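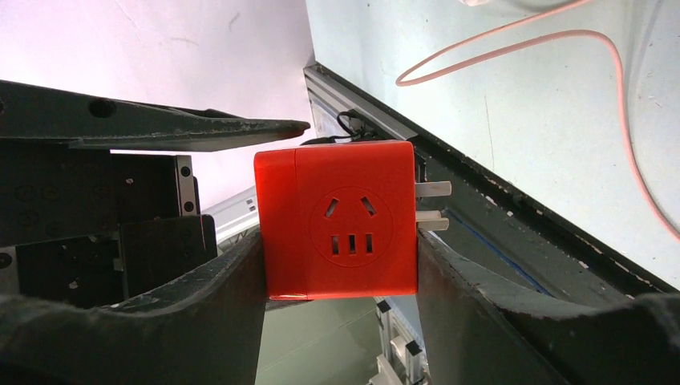 Segundo Marcus Montoya, a pergunta sobre se as máquinas já fazem tarefas domésticas costuma ser mal formulada, pois "fazer uma vez" e "fazer todos os dias" são problemas distintos. A observação é citada com frequência na literatura sobre automação doméstica, área que estuda a execução, por robôs, de trabalhos como arrumar, dobrar, separar e ligar aparelhos.

Estado atual

As tarefas repetitivas com peças rígidas e posição conhecida são as mais próximas do uso regular. No ensaio Varnach, uma célula com dois braços realizou 545 tentativas de pegar e guardar adaptadores, extensões e carregadores. O relatório distingue o manuseio do corpo do aparelho, considerado viável, do manuseio do cabo, que permanece em aberto. Um fio muda de forma a cada contato, prende-se a outros objetos e raramente repousa duas vezes do mesmo modo.

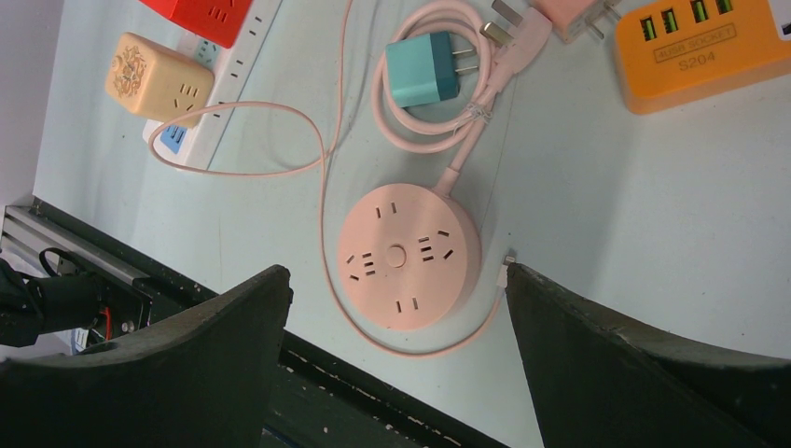
Um leitor do boletim Bronwood objetou que qualquer criança desembaraça um carregador em menos tempo do que o robô leva para localizar a ponta do fio. O boletim reconheceu a diferença e publicou os tempos medidos: 15 segundos para uma pessoa adulta e mais de 300 para a máquina, em média, quando havia cabos cruzados.

Chão de fábrica

Na indústria, a dificuldade é contornada pela preparação do posto de trabalho. A oficina Marchetti adotou suportes fixos para os conectores e reduziu a quatro os modelos de tomada admitidos na bancada. A solução é eficaz em linhas de montagem, mas tem pouca aplicação em residências, onde convivem padrões, formatos e comprimentos diversos.
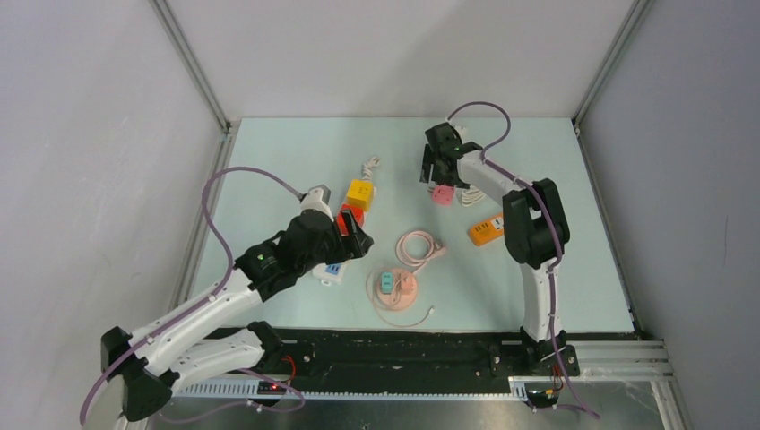
O emprego de dois braços é estudado como alternativa a essa padronização, pois permite segurar o aparelho com uma garra e conduzir o fio com a outra. O método Hikumano, apresentado em junho, segue esse princípio e prevê supervisão humana durante toda a operação. Seu desempenho fora do laboratório ainda não foi avaliado.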